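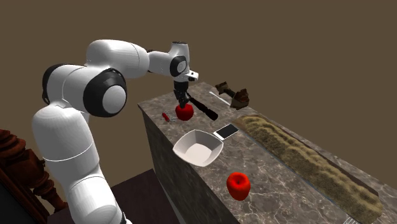 **Friday, late afternoon — counter scene, planner swap**

Moved the counter task over to the Zuker planner this morning. The claim in the handoff note is that it fixes the wrist flips we kept getting with the old sampler. I'm not convinced yet. It fixes them on the seeds in the note.

Setup:
- scene: marble counter, two apples, bowl, phone, small clutter left in
- instruction: "put the apple in the bowl"
- 50 rollouts per seed set, 2,000 sim steps max
- perception from Undside, unchanged

First complaint is the instruction. With two apples on the counter, "the apple" means whichever one the detector ranks higher, and the success check accepts either. So a policy that grabs the wrong one every time scores the same as one that picks on purpose. I raised this in August. Still in the config.

Second, the long black handle right next to the back apple. Undside's mask bleeds into it on some seeds and the grasp center slides over to the right. The planner then gives a beautiful smooth path to a bad grasp. Zuker logs that as "plan OK", true as far as it goes, but please don't put that column in the summary as a success rate.

Seed 828 is the one to look at. Old sampler: wrist flip, timeout. Zuker: no flip, fingers close on the edge of the apple, apple rolls. Both fail, only one looks good in the video.

Collision margin: Plikunel loads the bowl as a solid convex hull by default, so the place pose gets rejected unless the margin is cut to nearly nothing. Someone had cut it. I put it back and switched the bowl to the decomposed mesh — slower to load, but now the interior counts as free space.

To do:
1. split the success check by apple ID
2. rerun both planners on the Yuan seeds, same masks for both (ground truth first, then Undside)
3. ask who changed the margin and whether the 2 earlier reports used it

Rerun is queued on the small machine. Leave it alone until it finishes.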